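25/10/2022

Went over to Pullmont for the open day. Left at 11 and was there for lunch, which was sandwiches. Ieva Kairys met me at the desk and took me straight up to the room where they do the household work. The job being shown was books and magazines, with a dark wooden shelving unit to work at.
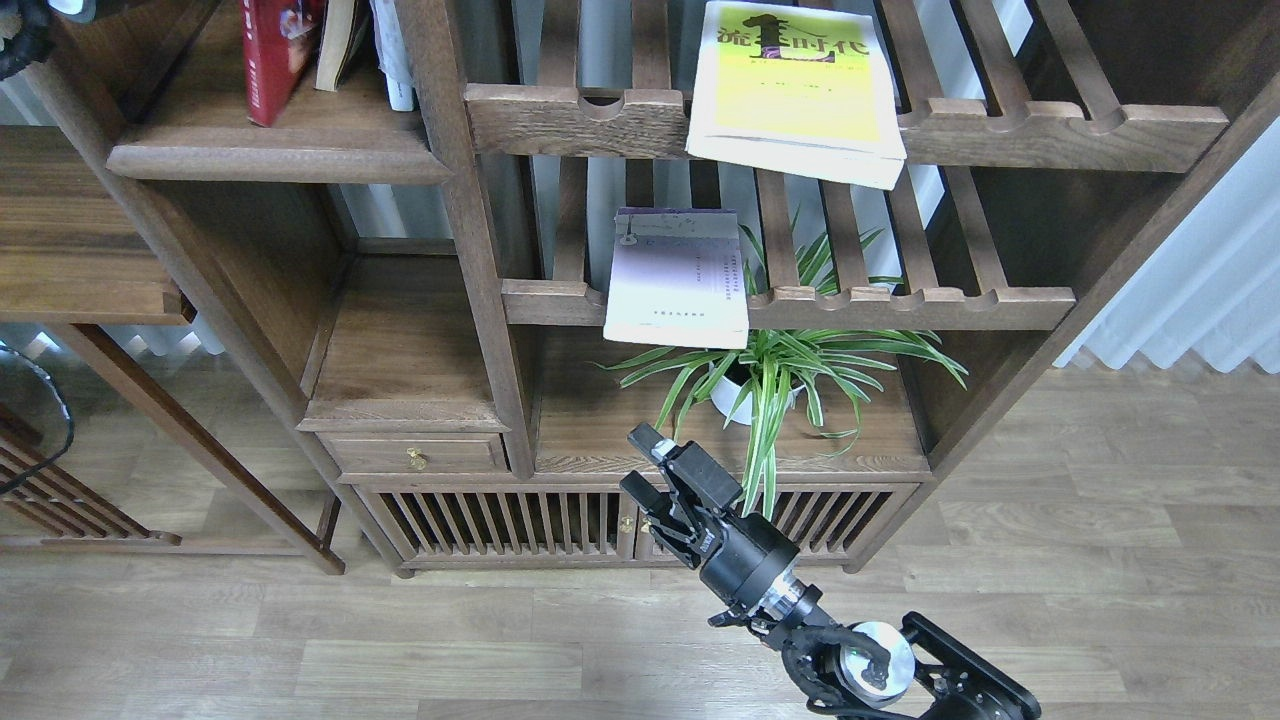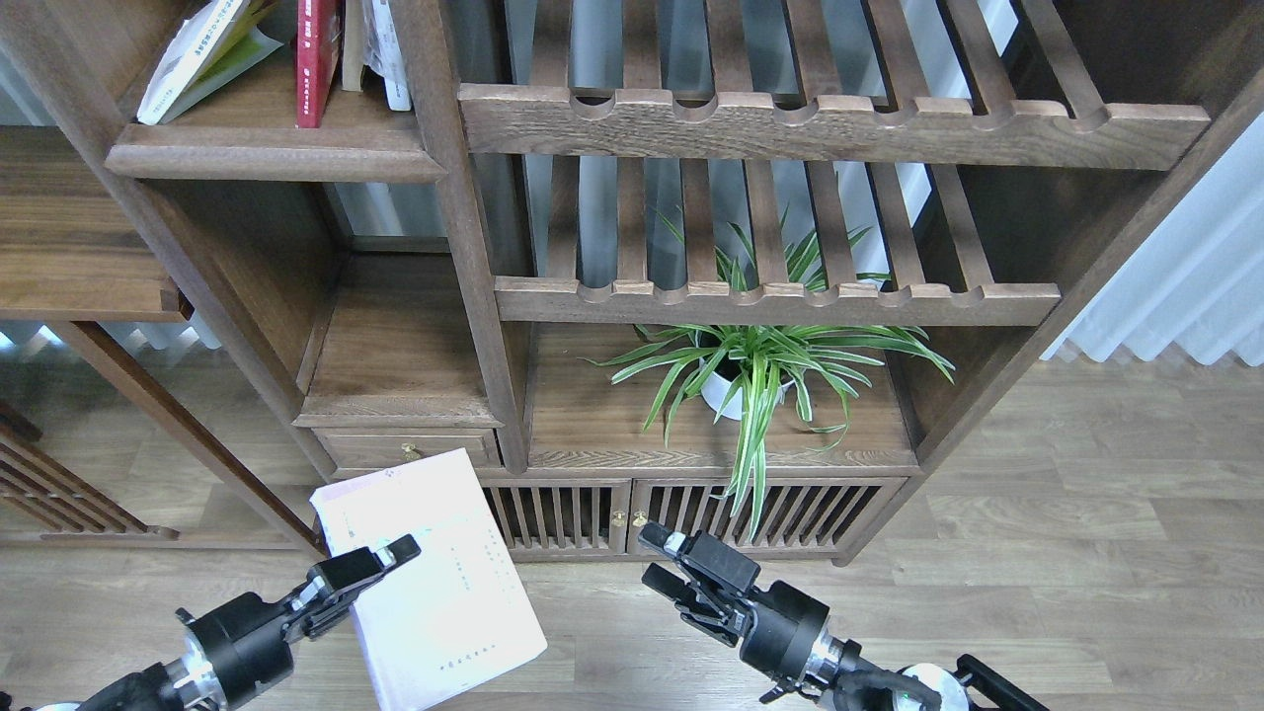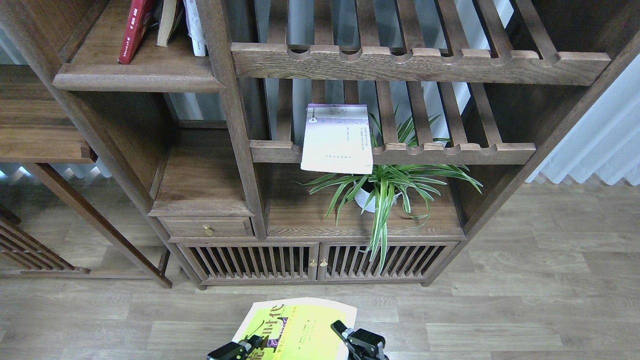
Same unit, same plant, all three.

I went mainly because of the reading room at Cavdale. We get through a lot of returns and most of what I do between January and Easter is putting things back where they belong. Hardbacks are no trouble to anybody. Thin paperbacks and magazines are, as they bend and slide and won't stand up on their own, so I was glad those were what Ieva had chosen. The magazine on the floor, the yellow-green one, had its top corner curling up, and the gripper had a finger at each side of it. I'd have used my thumb on that corner. She said flat things on a hard floor took them 2 months to get anywhere with, and they still don't like glossy covers. I also asked about the spider plant, which hangs down over the cupboard doors and pokes up through the slats of the rack. Ours at home would have lost half its leaves to me by now. Ieva said they leave it there on purpose, as people do have plants.

Speed is the sticking point. She told me they had logged 122 tries last week and I didn't ask how many went well, though I should have. A man from Wragg wanted to know the price and was told there isn't one yet. Clarura had a stand downstairs with leaflets and a machine for sorting post, but the queue was long and I gave it a miss.

Talked for a while over tea about whether it could manage our shelves. We have 800 feet of them, most with a lip at the front, and the bottom row is nearly on the carpet. Ieva wants measurements and a few of our worst magazines. Must look out the old gardening ones and find a box.

Train back was late. Soup for supper. Ring the dentist tomorrow.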